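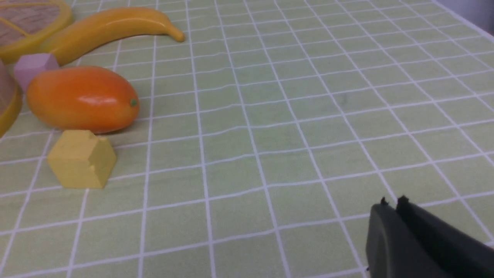 **Two-finger gripper build, wrist camera is up!**

**pidudness** · 2/23/21

Got the wrist camera going on the home arm last night and I'm so happy with it. Total print time was 20 hours (Karras black filament, every part), and the fingers are on version 5 now. Next job is sorting the toy fruit from the blocks. Has anyone trained on a patterned cloth? I love the green grid for lining things up by eye, but my edge finder hates it.

**brovgate_bob**

Lose the grid. Plain gray felt, done. Those white lines will give you false edges all day long.

**Eluned Lougher**

Disagree! Mine runs on checked oilcloth and copes fine once I crop out the far end. I'd worry more about shine. Plastic fruit throws a hot spot and the mask splits right there.

**pidudness**

Ooh, that fits. The mango is the one that keeps coming back as two objects. Different grab from the same session:

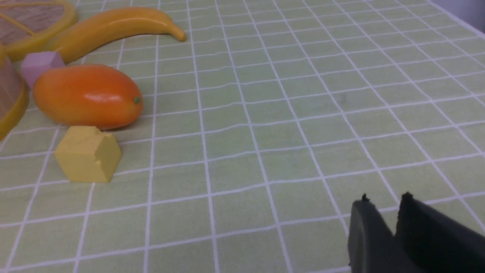 *Wrist view, fruit and blocks on the left, fingers at lower right*

**brovgate_bob**

OK, the highlight on the mango is pretty bright, I'll give you that. Still say felt. And the cloth has wrinkles, so your grid isn't even straight.

**Eluned Lougher**

Iron it, move the lamp, keep the grid :) What are you using for finger pads?

**pidudness**

Prunico rubber sheet, cut with scissors. I have 1328 saved grabs to run again with the lamp moved, so I'll try both cloths and post the masks!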